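Casual Packing and Kitchen Hands, Plunalow Preserves
Seasonal, starting September

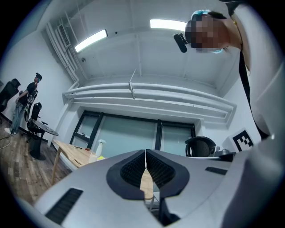 Plunalow Preserves makes relishes, pickles and fruit pastes for grocers and farm shops, and we are putting on extra people for the spring season. The work is split between the kitchen, where fruit and vegetables are washed, cut and cooked, and the packing room, where jars are filled, labelled and boxed. Hair has to be covered in both rooms. A light blue cap or hair covering like the one in the photo is fine, and so is a net or a scarf, as long as it is clean at the start of each shift. You are welcome to bring your own or take one from the shelf by the door.

The positions are casual, with the chance of part-time hours after the season for people who want them. Day shift runs from 6.30 am to 2.30 pm with a half-hour lunch and a paid tea break. A shorter evening shift, 4 pm to 8 pm, runs when the apricots come in and suits students or anyone with another job. Tell us which one you can do. We can't swap people between the two from day to day.

Kitchen hands

You will be sorting and washing produce, peeling, stoning, chopping, weighing out sugar and spices, stirring and cleaning down. Some of the cooking is done in 200 litre pans and the room gets warm. Knife skills help but we will show you how we like things cut. You will be handling onion, chilli, mustard and vinegar most days, so please think about that if you have asthma or sensitive skin.

Packing hands

You will be filling and capping jars, checking seals, labelling, packing cartons and stacking pallets. Full cartons can be heavy, and you need to be able to lift and bend through a shift. The Lisent labeller is easy enough to learn and someone will stand with you for the first few runs. Good eyesight matters, with or without glasses, as crooked labels and chipped rims need to be picked up before the box is taped.

What we ask for

The right to work in Australia
Closed, non-slip shoes
No nail polish, false nails or rings with stones
Enough English to read a batch sheet and the safety signs
Turning up on time, and ringing before the shift if you are sick

A food handling certificate is useful. If you don't have one, we pay for the short course in your first fortnight and you are paid for the hours you spend on it. Forklift tickets should be mentioned in your application.

Pay is at the award rate with casual loading, paid fortnightly. Staff get seconds and dented-lid jars to take home, and a discount on everything else. There is parking behind the building and the 223 bus stops at the corner of Prollance Road.

How to apply

Send a short letter and the name of one referee to the Plunalow office, 23 Ó Ceallaigh Lane, or drop them in at the front counter before 3 pm. A resume is fine but you don't need one. Please put job number 3943 on the envelope and say whether you prefer the kitchen or the packing room. People we would like to meet will be asked in for a chat and a paid two-hour trial.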